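Search this site Enter keywords Go

Teaching by Demonstration: Hand Guiding and Remote Control
Handout 4, Introduction to Service Robotics. Instructor: Daryna Onyshchenko

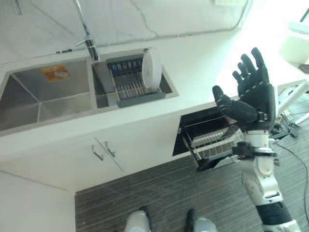

Category: Course Handouts / Robot Learning

1. Scope

This handout covers two ways of showing a robot a task. In hand guiding, the teacher holds the arm and moves it through the motion while the joints record. In remote control, also called teleoperation, the teacher moves elsewhere and the robot copies. Students should read it before the first laboratory session in September.

2. The kitchen task

The working example for this unit is a plate standing in the drying rack of the right-hand sink basin, with the dishwasher open below the counter. The plate is to be moved to the dishwasher rack. A person does this without thought. For a robot with a five-fingered hand, it is treated as four stages: approach, grasp, carry and place. Each stage is to be labeled separately in the student's log.

The head view is the operator's main source of information. Note that the raised hand already overlaps the top of the dishwasher opening. During the place stage the forearm may hide more of the rack, and the operator should plan the path of the wrist before starting the carry.

3. Choosing a method

Hand guiding gives the teacher a direct feel for contact. It is poorly suited to a many-fingered hand, where one person cannot easily guide the arm and shape the fingers together. The teacher's own arms may also enter the camera view and spoil the recording. Remote control keeps the view clear, but the operator must work with delay and with little or no sense of touch.

4. Recording rules

Each group submits 12 complete demonstrations. Return the plate to its starting slot before each run. Vary the starting position of the hand. Failed grasps are kept and marked as failed; they are not to be deleted. A run longer than 2000 time steps should be stopped and repeated.

Cables on the floor must be kept clear of the robot's feet. The second group member watches the floor while the first operates.

5. Submission

Logs go to Ross Carnegie in Room 145. Questions on the Tresari control software should be sent to Shih-chieh Fu.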